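Trurkcombe workshop notebook – room log
Last updated: July 30, 2026
3 comments · 5 shares

We use cookies to remember your reading position. Accept / Manage

Entry: layout and storage, brick-wall side

Purpose of today was to settle where the shelving, the small table and the white cabinet live, so that the floor can be marked and left alone. The previous arrangement dated from December, when the first delivery from Montoya came in and things were put down wherever there was a gap. Gareth and I did the measuring, Inès did the labels, Sandrine joined after lunch for the lighting. Muthu was on Dolura all day and only needed a path to the door.

1. Shelving

The tall white unit stays against the brick. Gareth wanted it turned end-on to make a bay, and we tried this on paper first. End-on it takes the light from the fitting left of centre and puts the back half of the bay in shadow. Against the wall it takes nothing. Left as it is.

The unit was not level. Out by 6 mm front to back over its depth, leaning into the room. The floor falls slightly away from the wall along its whole length, so any unit put there will do the same. Packed the front feet with hard plastic shims, checked with the long level on the bottom shelf and again on the fourth. Reads level on both. The top was then fixed back to the brick with two brackets. Drilled into the brick face and not the mortar; the mortar on this wall is soft and the old plugs from the noticeboard pulled out with finger pressure. Old holes filled.

Loading order, bottom to top:

- heavy boxes at the bottom, nothing above the waist that needs two hands
- Traltness spares in the beige boxes
- paper, tape and cable ties in the white boxes
- small white containers for fixings, one size per container, no mixed ones
- top left clear apart from the light things

The labelling scheme is Inès's: a letter for the shelf, a number for the position, the contents written underneath in pencil so they can be changed. The old scheme used the project name, and that failed as soon as a box was shared between Dolura and Traltness. If you move a box to a different shelf, move the label strip with it and alter the list inside the cabinet door. The list is the reference. The box is not.

Note for whoever does the stock check: the inventory stands at 1,619 lines, a good part of them duplicates from when the two lists were merged. I have not cleaned it. Sugeng has asked for it to be left until he has pulled the purchase dates, after which the duplicates can go.

2. Small round table

Kept. It was down for removal but it is used constantly as a place to put things for a minute, and without it those things end up on the shelving. The top is marked and has a raised ring where something hot was left on it, hence the cloth. The yellow one is the better of the two we had, being long enough to reach the floor.

Two problems with the long cloth. It catches on chair wheels if the chair is pushed back hard, and it hides whatever is under the table, including cable. Gareth is for cutting it down. I would sooner keep the length and keep the underside clear. Not settled. For now the rule is that nothing is stored beneath it.

The table is light and its legs are thin, so it walks when leant on. Rubber feet ordered.

3. Cable

One run of black cable still goes over open floor from the table side towards the middle of the room. Options considered:

a) Reroute along the foot of the brick wall and round. Longest, cleanest. The lead we have will not reach, and I do not want a joined extension behind the shelving where it cannot be inspected.

b) Drop from the ceiling beam. Sandrine looked at it. Possible, but it needs a proper outlet up there and so an electrician.

c) Floor cover strip. Cheap, immediate, and a trip edge in its own right unless the ends are bevelled.

Doing (c) now with bevelled ends and asking for a price on (b). The strip needs to be a light colour or it will be read as another cable against the pale floor. Length required was measured with the cable lying naturally and then again pulled straight; the difference was larger than I expected, so straighten before cutting.

4. Lighting

Sandrine took readings at bench height under each of the fluorescent fittings and at the midpoints. The near pair are fine. The ones further back read lower. She cleaned the covers and took the readings again, and got a small improvement only. Tubes next. They are not the same make front and back, and the colour is visibly different if you carry a sheet of white paper down the room.

The white ceiling helps a good deal. The corrugations throw faint stripes at a low angle but nothing that matters at working height. Do not let anyone hang anything from the ducting. It is not load-bearing, and there is a dent near the bend to show that somebody has already found this out.

5. Room in use

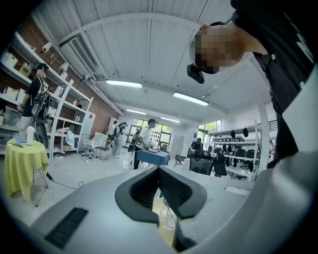
Fig. 1. Brick-wall side with people in. Shelving and yellow table to the left, office chair and white cabinet further back.

Working layout confirmed with several people moving about at once. Points noted by Gareth:

- Anyone standing in front of the shelving with something on their back takes up more depth than the plan allows. The plan assumed a person with nothing on. Add clearance between the shelving and the line of the walkway and redraw. Same applies at the back of the room, where people stand talking with rucksacks on.
- The bottle on the table wants a tray or a different home. Flat things put down near the rim of a round table get knocked off. A lip would fix both. Muthu has offered a length of edging left over from Dolura; I have asked him to measure it before anyone gets attached to the idea.
- The lamp on the upper shelf is out of easy reach for Inès and for me. Try it one shelf down.
- The chair has no fixed position. It drifts to wherever the floor is lowest, consistent with the fall noted under 1. Suggest marking a parking spot near the cabinet.

6. Cabinet

White cabinet stays by the brick. The red sticker on it is to be left alone until Sugeng has checked it against his list. Please do not peel it off because it looks untidy. One hinge is stiff. Dry lubricant applied, to be looked at again in a week. Contents were turned out and put back in the same order, except for the solvents, which went to the ventilated store where they should have been in the first place.

Found at the back: a box of 12 shelf clips of the correct pattern for the tall unit. We had been told these were no longer obtainable and had been making do with bent pins on one shelf. Pins removed, clips fitted, remainder bagged and taped to the inside of the unit's side panel.

7. Floor marking

Not done. The tape we have lifts at the ends within a day on this floor, tested on a short length by the door. Wiping with spirit first made no difference. Inès thinks the floor sealant is the cause and that a paint pen would hold better. To be tried somewhere that will not show. Walkway width is to be settled before any marking goes down, given the point about depth above.

Outstanding

- Redraw plan with extra clearance (me)
- Bevelled floor strip, light colour, measured straight (Gareth)
- Price for overhead outlet (Sandrine)
- Replacement tubes, one make throughout (Sandrine)
- Paint pen test (Inès)
- Lamp down one shelf (whoever is nearest)
- Edging dimensions (Muthu)
- Sticker and purchase dates (Sugeng)
- Cloth: cut or keep

Comments (3)

Sugeng Subramaniam: Dates pulled as far as the merge. The rest will need the paper delivery notes, which I think are at Montoya. Leave the duplicates for now please.

Muthu Hegde: Edging is too short to go right round. It would do most of the way with a gap at the wall side. Say if you still want it.

Gareth Crabtree: A gap is no use if the table walks. Wait for the rubber feet, then decide. I still say cut the cloth.

Get new notebook entries by email. Enter your address to subscribe.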